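Week 3 - Why Towels Drink: Cotton, Loops and Water
3 min read

Cotton is a marvel! Each fibre is a tiny hollow ribbon of cellulose, and cellulose loves water. Terry weaving adds a second, slack warp that stands up in loops, so there's far more surface for water to cling to.
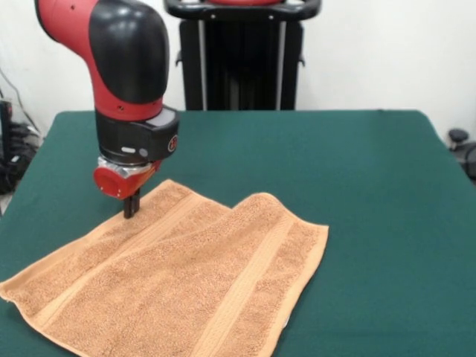
Loop height matters too - tall loops soak up more but dry slowly. Before Wednesday, weigh the Saithong and Vuneck swatches dry, soak them for 90 seconds, drip for 11, then weigh again. Do try it with an old tea towel at home as well, the difference is lovely to see.

Skavell Textiles Course | Contact: Room 752 | Back to top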